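Faltum launches Bosus meal replacement range in the UK

Droltgate, June 25, 2021 – Faltum, the nutrition company based in Droltgate, has launched Bosus, a range of meal replacement shakes for adults who are trying to manage their weight. The range goes on sale today through the company's own website and will reach independent pharmacies and health food shops over the coming weeks.

Bosus comes as a powder that is mixed with water or semi-skimmed milk. There are 4 flavours at launch: vanilla, cocoa, strawberry and an unflavoured version that can be stirred into porridge or soup. Each is sold in a resealable pouch containing 11 servings, with a scoop included. Single-serving sachets of the vanilla and cocoa flavours are also available.

The powder is made with milk protein, oat flour and soluble fibre, with added vitamins and minerals. It contains milk and oats and is not suitable for vegans or for people with a milk allergy. A dairy-free recipe is in development, although the company has not set a date for it.

Faltum began work on the range after customers of its older protein powders asked for something they could have at lunchtime in place of a sandwich. The first recipes were judged too sweet by the people who tried them, and the sugar content was cut before the final versions were agreed in May.

"We make food products, and we want people to treat Bosus as food," said Tumelo Matlala, head of product at Faltum. "It contains no stimulants and no appetite suppressants. If you use it in place of a larger meal you will probably take in less energy that day. How much weight anyone loses depends on what else they eat, how active they are and a good many other things, so we have kept promises about pounds and inches off the packaging."

Before launch, Faltum ran a home trial in which 1488 customers were sent a week's supply and asked to fill in a short questionnaire. The trial covered taste, texture and how easy the powder was to mix. It was not a clinical study and did not measure weight loss. Comments from the trial led to a finer grind of oat flour and a wider opening on the pouch.

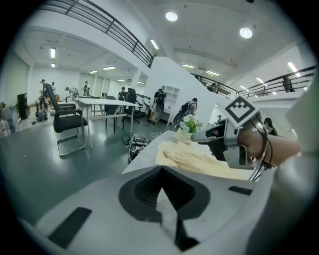 Inside a white-walled workspace with an upper mezzanine level.

The powder is blended and packed for Faltum by Probert, a contract manufacturer that has supplied the company for roughly four years. Probert tests every batch before release, and the batch number is printed on the back of the pouch next to the best before date. Customers with a question about a particular pack should have this number to hand when they get in touch.

Faltum recommends replacing one meal a day, with two other balanced meals and plenty of water. A leaflet in each pouch gives mixing instructions and a set of simple evening meals using ordinary ingredients such as lentils, eggs, tinned fish and frozen vegetables. The same recipes can be downloaded free of charge from the website, whether or not the visitor has bought anything.

Bosus should not be used by anyone under 18, or by women who are pregnant or breastfeeding. People who have diabetes, kidney disease or a history of an eating disorder, and anyone taking prescribed medicine, should speak to their GP or pharmacist first. It is not intended to be anyone's only source of nutrition.

"Some people will try it for a fortnight and decide they would sooner have soup," said Matlala. "Others have told us it helps on the days when they have no time to cook – mostly people who work shifts. We have priced the sachets so that you can find out which you are without buying a full pouch."

Orders placed on the Faltum website are sent by tracked post. Unopened pouches can be returned within the period shown in the company's terms of sale. A repeat delivery service is offered on all full-size pouches and can be paused or cancelled online at any time, with no minimum number of orders.

Pharmacies and shops wishing to stock the range can request a trade price list and a sample box from the Faltum sales team. Counter leaflets and shelf labels are supplied with the first order.

Notes to editors

Faltum develops and sells protein powders, fibre supplements and meal replacements. Its head office is in Droltgate.

Bosus is a food product and is not a medicine. It should be used as part of a varied, balanced diet and a healthy lifestyle.

Product samples and interviews with Tumelo Matlala can be arranged through the Faltum press office, Droltgate.

ENDS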